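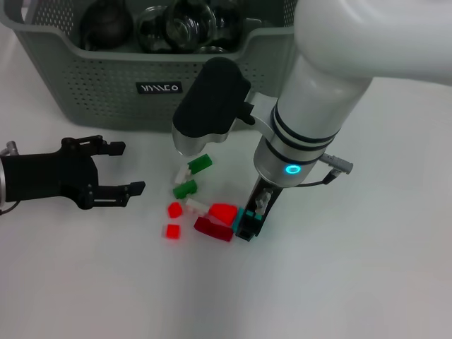 Spring letter from Prandley Cottages: keys, kettles and the matter of sleeping six

March 25, 2024

The clocks are about to change, the boiler at Drumari has passed its service with what the paperwork calls "observations", and it is time for the letter we send out before the season to tell you what is new. There is less new than we would like and more than we can afford. If you are one of the people who booked Easter before Christmas, most of this won't affect you, and you may skip to the bit about dogs.

First, the beds. For years our listings have said how many people each house sleeps, and for years we worked this out as everyone in the trade does, by counting every flat surface on which an adult has been known to lose consciousness. We have stopped. From this season the number on the listing is the number of people who can lie down in a proper bed, with a door between them and the kitchen. Sofa beds are listed separately, under "sofa beds", where they can be considered by the young and the very tired.

The result is that several houses appear to have shrunk. They haven't. Drumari used to sleep eight and now sleeps six, and the two who have disappeared were always on the landing. If you have already booked for eight, we will honour it, the landing will be made up as usual, and you know the landing. New bookings go by the new numbers. We lost a few enquiries over this in January and one of them came back in February, having tried somewhere that slept ten.

Then there is the arrival time. It stays at four o'clock. We are asked every week of the summer whether it could be three, or two, or "just to drop the bags". Departure is at ten, and between ten and four a house has to be stripped, washed, aired, made up and checked. On a good day there's half an hour left over and on a bad day someone has painted their toenails on the white armchair. Fostside has two cafes and a decent beach for the waiting hours, and the car park behind the chapel is free until the end of May. Please don't sit in the lane with the engine running. The cleaners can see you, and it doesn't make them faster.

Keys. We are moving from the key under the pot to key safes with a code, which will be in the email that comes a week before your stay. The email has gone into junk folders before and will do so again, so look there before ringing us. The safes are by the back door at every house except Lục, where the back door is the front door, and at Fostside Mill, where the safe is on the gatepost and sticks. Push the little cover up, then down, then up. We have asked for a new one.

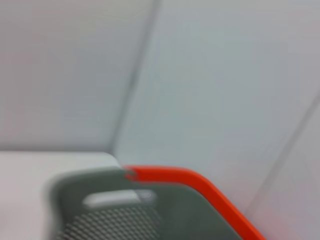

We should say something about Lục, which is our one real novelty and has caused more correspondence than the rest of the list put together. It is the green cabin at the top of the Drumari field, it sleeps two, and the name is the Vietnamese for green. The owners lived in Hanoi before they moved here and it's their cabin. It is pronounced something like "look" with the voice dropped at the end, and we have been corrected on it enough times to know we are still wrong. If you are booking by phone, "the green cabin" will do. The website's search box won't find it unless you type the dot under the u, a thing we've reported, and meanwhile it can be found by scrolling to the bottom.

Lục has a wood stove, a proper shower, a two-ring hob and a view of the hill, which is 2,031 feet high and in cloud a good deal. It has no oven, no television and no parking closer than the bottom gate. There is a wheelbarrow for luggage. We put all of that in the listing in bold type, and the first guests wrote to say how surprised they had been by the wheelbarrow. It is now in the listing twice.

Money, briefly. Prices have gone up at the larger houses and stayed put at the smaller ones. We let 1,603 nights last year across the whole list, our best figure since we started keeping one, and the extra went on oil, laundry and a septic tank we'd prefer not to describe. The damage deposit for the big houses is now up to £1,000, depending on the house and on how many of you there are. It is held on a card and released within a week of your leaving. We have kept part of a deposit very seldom, and in the most recent case the guests offered before we had even found the canoe. The short-break supplement is gone. It was unpopular and we could never explain it on the phone.

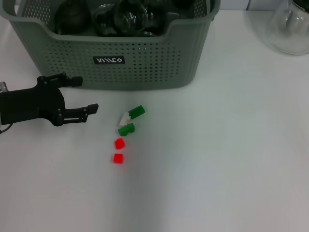
Kitchens are where most of the comments in the visitors' books come from, and over the winter we went through every cupboard on the list with a bin bag. The trouble with a holiday kitchen is that things arrive in it and never leave. Guests buy a garlic press, use it once, and donate it to posterity. Drumari had a drawer that could not be opened and, when we took the front off, it was all corkscrews. We've thrown out the scratched pans, the lids belonging to no known pan and the novelty egg cups, and bought new saucepans for every house. Cupboards that used to be a rockfall are getting plastic storage baskets, the grey-green sort with rounded corners and holes all over the sides, with a dip in the rim you can get a hand through. The idea is that one lives on a shelf and comes out whole, so you can see what you have before buying another corkscrew. Teapots and glass go in one, baking things in another. If you move them round to suit yourselves, that's fine, and the cleaners will move them back.

While we're in the kitchen: each house will have tea, coffee, salt, oil, washing-up liquid and a dishwasher tablet for each day of your stay. It won't have milk unless you ask. We used to leave a pint and it was always the wrong kind. The welcome cake continues. We had thought of dropping the welcome cake, and mentioned this in last September's letter, and we now have a folder of your replies.

Dogs are welcome at most of the houses and at none of the ones with pale carpets. The charge is per dog and not per visit, and it covers the extra hour of hoovering. A puppy is a dog. So, for our purposes, is a dog who is "really very good and sleeps in the car". We ask that they stay off the beds, and we supply throws for when they don't. The field at Drumari has sheep in it from now until the end of summer, and the farmer is a patient man up to a point that you wouldn't enjoy reaching. Leads on, please, all the way from the gate to Lục and back.

The internet has improved at Fostside, where it now works in the rain, and has not improved at Drumari, where it works in the dining room. There is a small desk in the dining room for this reason. Nobody should promise their employer a video call from Lục. There is one bar of signal by the log pile, on tiptoe.

A word on decorating, as some of you have been kind enough to complain. We have repainted the bedrooms at Fostside Mill in a light grey, and yes, the orange has gone. We know that people were fond of the orange. It was the last of a job lot and when the damp got into the north wall there was no matching it. We tried several greys on the wall first, all of which looked the same to everyone except the person who had chosen them, and went with the one that was in stock. 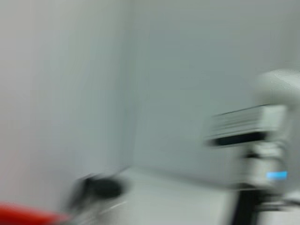 Pale grey on one wall and pale grey on the other, with the corner in between.

The sitting room at the Mill will be done in the autumn, when the house is empty for 19 nights together and the smell has a chance to clear. Suggestions for the colour are welcome. Suggestions of orange have been noted.

Last, the weeks we have left. Drumari is full for the school holidays but has the first two weeks in June and most of September, when the sea is at its warmest and the wasps are losing heart. Fostside Mill has odd gaps in May, all of them short, and we can be talked into a lower price for anyone who'll take one at a few days' notice. Lục is free more than it ought to be, on account of the wheelbarrow. If you stayed with us last year, the returning-guest discount is applied when you book with the same email address. If you have changed your email address, tell us, and we will take your word for it.

We are in the office every morning until the end of the season. In the afternoons we are mostly in a van with sheets in it, and will ring you back.

Prandley Cottages, Harbour Road, Fostside | Contact us | Unsubscribe | © Prandley Cottages, all rights reserved | Back to top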